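Como dividir os custos de uma campanha de compras no bairro entre lojas grandes e pequenas?

Publicado por lojadaesquina_omeck em 12 de outubro de 2020

Boa tarde a todos! Tenho uma papelaria pequenina em Omeck (eu e a minha irmã, mais ninguém ao balcão) e faço parte de um grupo de comerciantes da mesma rua que quer lançar uma campanha de Natal em conjunto. A ideia é simples: um cartão onde o cliente junta carimbos das várias lojas e depois entra num sorteio de cabazes. Já fizemos uma coisa parecida em junho, mais modesta, e correu bastante bem, tirando as contas no fim, que deram direito a algumas caras fechadas.

Somos 13 lojas e o orçamento que nos deram para cartões, cartazes e anúncio na rádio local é de 1547 euros. Uns querem dividir tudo em partes iguais, outros acham que o supermercado devia pagar mais do que a retrosaria, e o supermercado, claro, não acha graça nenhuma à conversa. Alguém já passou por isto e encontrou uma forma que não acabe em zanga? Agradeço desde já, e desculpem o testamento!

balcao_de_chukwu

Olá! Passámos exatamente por isso aqui em Chukwu e digo-te já que as partes iguais foram o que pior funcionou, porque as lojas mais pequenas desistiram logo na segunda campanha. O que fazemos agora é ter uma quota base, igual para todos e bem baixinha, que paga os cartões e os carimbos. Depois há a publicidade, e aí cada loja escolhe o tamanho em que quer aparecer no cartaz e paga conforme o espaço. O supermercado fica com o logótipo maior e contente da vida, e a senhora das lãs aparece na lista com o nome e a morada, como toda a gente.

Na última vez gastámos 2119 euros no total e ninguém refilou (bem, refilaram com a cor do cartaz, mas isso é outra história). Deixo só um conselho de quem já se queimou: recolham o dinheiro antes de mandar imprimir, passem recibo a cada loja e escrevam numa folha quem paga os prémios que faltarem. Uma página chega, assinada por todos.
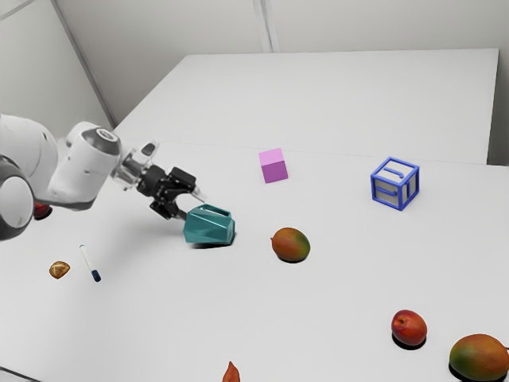
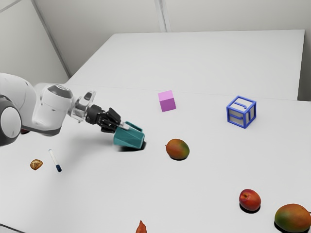

Braço branco com garra preta e peça facetada azul-esverdeada, sobre tampo branco

Ah, e peçam orçamento a mais de uma gráfica! Nós trabalhamos com a Drulent, que nos faz desconto de 10 por cento se entregarmos os ficheiros já prontos, mas só descobrimos isso porque perguntámos. Se quiserem, posso copiar para aqui o texto da nossa folha de acordo, é só dizer.

ruaacima

Cá dividimos tudo igual e pronto. Quem não quer não entra.

contas_e_cafe

Eu acrescentava uma coisa ao que disse o colega de Chukwu, com quem concordo quase em tudo. Antes de fazerem contas, vejam se a câmara ou a associação comercial da vossa zona tem algum apoio para animação do comércio. Em Sidanance conseguimos que nos pagassem até metade dos cartazes, com a condição de lá pôr o símbolo deles. Demorou, tivemos de preencher uma papelada que nunca mais acabava, mas valeu muito a pena!

E quanto aos prémios, no nosso grupo cada loja oferece um produto seu para o cabaz, do valor que puder. Informem-se também sobre as regras do sorteio, que às vezes é preciso pedir autorização com antecedência, e o Natal chega num instante. Boa sorte para a vossa rua, e depois venha contar como correu!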